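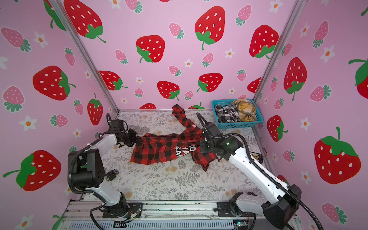 6 min read

Strawberries, ferns and a very big check

I've been promising to put something up about the folding corner since the spring, and it's now October, so you can see how well that went. Several of you asked about the wallpaper, one of you asked about the wallpaper three times (hello, Emiliano), and a few wanted to know how I do shirts. I've put it all on one page with notes under each heading, and you can skip to whichever bit you came for. The wallpaper is first as it's what everyone wants.

The wallpaper

Pink, with strawberries. Big red ones with white seeds and green caps, then smaller pink ones with leaves that lean more towards teal, and little white flowers with orange centres dotted in between. I wanted something cheerful to look at while I'm sorting clothes, and I'd had enough of magnolia to last me the rest of my life.

It came from Hakuvwood, who do end-of-line rolls and will send you a sample if you ask nicely. I bought 2 rolls and had plenty left over, enough to line a drawer and cover the front of my recipe notebook. I'd been looking at a plain pink as well and I'm so glad I didn't! Plain would have shown every bump.

It goes round three sides, and I did the back first and worked outwards. If you're copying this, do hold a strip up before you paste anything and check where the big strawberries land at the corners. Half a strawberry meeting half of a completely different strawberry will annoy you every single day. Mine has the corner poles to hide the worst of the joins, and I was very grateful for them by the end of that afternoon.

A few people asked if it's the wipeable sort. Mine isn't. I go over it with a dry cloth and that's it. I did once try a damp one on an offcut and the pink went a bit patchy – so test first, please.

The ferns

My favourite thing on the whole page, and nobody has asked about it, so I'm telling you anyway. The tabletop covering is a light cream with grey fern fronds, small leafy sprigs and clusters of pale beige flowers. It's the quiet one of the family. I chose it from a Tatevex remnant bin, and it was the last piece, and I carried it round the shop under my arm for ages in case somebody else fancied it.

My sister says you can't put ferns with strawberries. I say they both grow in the same bit of my mum's garden, down by the water butt, and they've never fallen out. You do want one of the two patterns to be pale, though. I tried a yellow gingham with the wallpaper first and had to go and sit in the other room.

The practical side is that pale works well under clothes. Dark socks show up, dropped buttons show up, and that bit of fluff off the red towels shows up straight away. Cream isn't much good for white hankies, I'll admit, but how many white hankies does anyone have these days?

The shirt

Red and black buffalo plaid, long sleeves, all in a heap with one sleeve flung out to the back as if it's trying to leave. There's white lettering on it too, in three lines, but the folds have swallowed most of that. I do love a buffalo check. The squares are so big and plain that it looks right on anybody, and against the strawberries it's frankly ridiculous, red on red on pink. I wouldn't wear it in there. I'd vanish.

Checks are handy for learning on, by the way. If you're teaching a child (or a grown man) to fold, start them on a check, and tell them to follow the lines. A plain navy shirt gives you nothing to go by, and then they lose heart and you find it rolled into a ball under the bed.

How I start on a heap

I used to grab a crumpled shirt by whatever bit was nearest and shake it like a rug. That got me a lot of cuffs in the face. Now I do this, and it's very dull and works a treat:

Find the collar first. Don't touch anything else until you've got it.

Lay the collar at the end furthest from you and let the body come down towards you.

Get hold of the hem at both sides and draw it out gently until the back is flat underneath. You'll feel a lump if it isn't.

Sleeves last. Straight out to the sides, smooth from shoulder to cuff, and turn the right way anything that's gone inside out.

Then fold. I go sleeve across, side in, other sleeve across, other side in, and up from the bottom in thirds. My mum did hers in half and half again, which makes a fatter parcel but is quicker if you've got a houseful. Both are fine. I have stopped having opinions on other people's shirts, or I've stopped saying them out loud.

If the shirt has buttons I do up the top one and one halfway. For years I did the lot, and I can't think why.

With thicker ones, give the fold a press with your palms and leave it a moment before you stack it. Thick cloth has a bit of spring in it and the pile will lean over otherwise. I keep mine five high at most. The Leteo baskets I bought last year look deep enough for more, but the one at the bottom comes out with creases you could post a letter in.

What it all cost

I do get asked, so: the fern covering was 15 pounds, which felt like a treat for a remnant. The wallpaper was on offer and I've lost the receipt. Someone I know had a whole utility room done by a fitter and paid 1,000 for it, and it's lovely, with a pull-out rail and everything, but she's frightened to put anything down in it. I'd sooner have the strawberries.

The one thing I nearly bought and didn't was an Orozco folding table, 300 pounds and very handsome, drop leaves, brass hinges. I visited it twice. Then I measured the gap and that was the end of that.

Emiliano's question

Emiliano Bermúdez wrote to ask whether that much pattern makes it harder to see what you're doing. It's a good question and I did wonder the same. I find the walls don't bother me at all when my head's down over the clothes, and the table is the bit that matters. If your table has a strong print and your clothes do too, you will lose a sleeve now and then. Put a plain towel down under anything fiddly, like baby things or lacy bits.

He also wanted to know if the pink makes whites look pink. A little, yes, in the evening with the lamp on. I check whites by the kitchen window, about which I shall say no more until I've cleaned it.

Odds and ends

The leftover wallpaper also makes very good gift tags. Cut round the big strawberries, punch a hole in the green cap and thread a bit of string through. I made a batch for the school fair and they went faster than the jam.

If your fern covering arrives with fold lines in it, hang it over a door overnight before you do anything else. Ironing worried me so I didn't try.

Next time I want to do fitted sheets, if I can bear it. Send me your methods, and please don't send me the one where you put your hands in the corners and flip it, I've tried it and I ended up wearing the sheet.

Last updated: October

Contact | Copyright, all words and pictures my own, please ask before borrowing | Back to top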